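Ballero Press Vest (soft, non-ballistic)
by Henriques
Color: dark blue or charcoal
Sizes: S/M, L/XL, and a longer cut for tall people
Weight: 1,011 grams in L/XL, with both PRESS panels on and the pockets empty
In stock, ships from Flornstead

I'll start with what this vest won't do, and please read this part even if you skip the rest. It won't stop a bullet. It won't stop a knife. There is no plate pocket in it and you can't add one. If you're going somewhere with live fire, you need rated armor from a company that makes rated armor, plus someone to show you how to wear it, and I'll happily talk you out of buying mine.

What it's for is the other kind of day. Marches, sit-ins, vigils that turn into something else, a long evening outside a courthouse or a consulate with people shouting on both sides of the street. I spent years reporting on those in a cheap hi-vis vest with PRESS ironed on the back, and by the second hour the letters were peeling, my notebook was soaked in sweat and my phone was in whichever pocket I couldn't reach. So I made my own, badly, and then I made a better one with Ineke Desmet, who used to cut patterns for motorcycle jackets and was very patient with me about zippers.

The PRESS panels go front and back. The letters are white, stitched down on all sides, and big enough to read from across a wide street. Both panels come off with hook and loop in one pull. I went back and forth on that! Some reporters want to be marked all day long, and others have been in crowds where the word on your chest is what gets you shoved. I don't think I should decide that for you, so you get blank covers in the box too. The panels are reflective, and the blanks are flat and dull.

Pockets. There are two chest pockets, and the left one fits a phone in a thick case with a charging cable plugged in (the cable runs through a slot to the inside, where the battery pack lives). The right one is cut for a reporter's notebook, the tall narrow kind, with a pen sleeve that holds two pens. Inside there's a clear window for your press card so you can open the vest and show it without handing it over. The lower pockets are big and plain. I keep saline, a snack and a hat in mine. Henrike Fröhlich, who shoots video and tested the early ones, keeps four sandwiches in hers, and I have no notes on that.

The shoulders are the part I'm proudest of. They're padded under the strap line, so a camera bag worn across the body doesn't dig in, and there's a loop on each side for a radio or a small recorder. The side straps release if somebody yanks hard on the back of the vest. You'll want to try that at home with a friend before you wear it out, and then put it back together a few times until your fingers know how.

Washing: cold, by hand, panels off, hang it up. If it's been in tear gas, keep it in a bag on its own until you can rinse it outdoors, and wear gloves. Don't put it in the dryer, ever. The padding goes lumpy and I can't fix it.

Sizing runs big on purpose, to go over a winter coat. If you're between sizes and you mostly work in summer, go down.

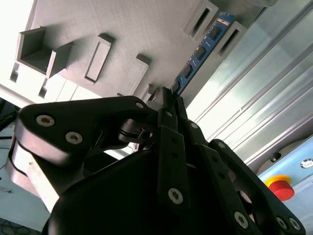 Shipping is quick inside the US and slower everywhere else. I pack the orders myself most mornings and drop them off before 4 p.m., so anything that comes in after lunch goes out the next working day. Returns are fine for 14 days if it hasn't been worn in the street. Trying it on over your coat in the kitchen doesn't count as worn.

Newsrooms ordering five or more, write to me first - there's a better price, and I can swap the PRESS panels for another language if you give me a few weeks. I've done Arabic, Hebrew, Spanish and French so far. Student papers get the newsroom price on a single vest, just send me the name of your paper.

Goes well with: the Clakley helmet cover (same blue, same lettering, for a bump helmet you already own) and the spare panel set, front and back, for when one side gets paint on it.

The next batch is due in March, and that one will have a slightly longer zipper pull you can work with gloves on. Everything else stays as it is. If you have the current vest and want the new pull, send me your address and I'll mail you one with instructions.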